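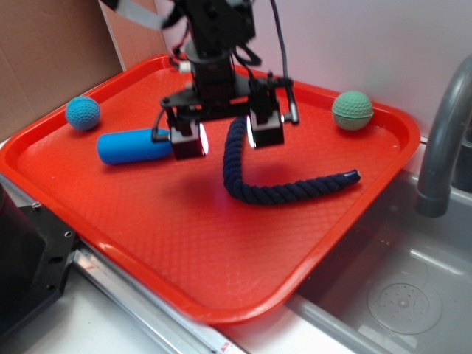 Search this forum Advanced search Go

Rope demos: how many do you need?

kilnside
I'm collecting teleop demos for a rope pick on a red tray. The other objects are distractors and stay put. I have 50 good episodes and the policy still closes short of the rope on most tries. Do I keep going or change something first?

torque_wren
Keep going. On the Kramer arm at work we had 292 before a soft object was any good. 50 is a start.

kilnside
That's a lot of evenings. I can do 30 in one sitting before I get sloppy.

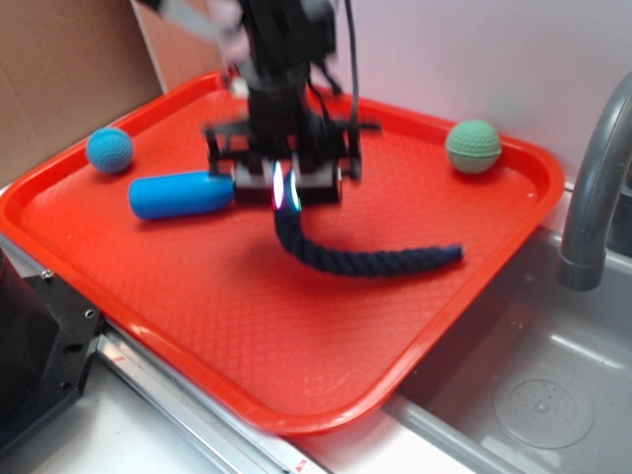
I also start every episode from the same pose, and the rope gets put back in nearly the same curve each time — maybe that matters more than the count?

mossgate
It does. I don't agree with torque_wren. Throw the rope down differently every time and move the balls too. I'd take 30 varied ones over 292 copies.

torque_wren
You still need the count. Varied and few gave us a policy that dithered over the tray and never committed.

mossgate
What were you training with? Davix defaults?

torque_wren
Zendis, the May release. 2 camera views.

kilnside
I have a fixed view and a wrist view. Was thinking of dropping the wrist one to save disk.

mossgate
Don't. The last bit of the approach is where you're missing, and the wrist view has the rope and both fingers in it.

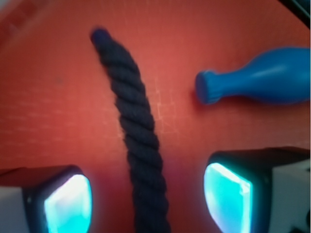
Wrist view, rope between the open fingers.

kilnside
OK, keeping both. Next batch I'll rethrow the rope every episode and vary the start pose. Will post the numbers.

torque_wren
Label the failed ones too, don't delete them.

Last updated November 8, 2022
This site uses cookies. Accept Manage settings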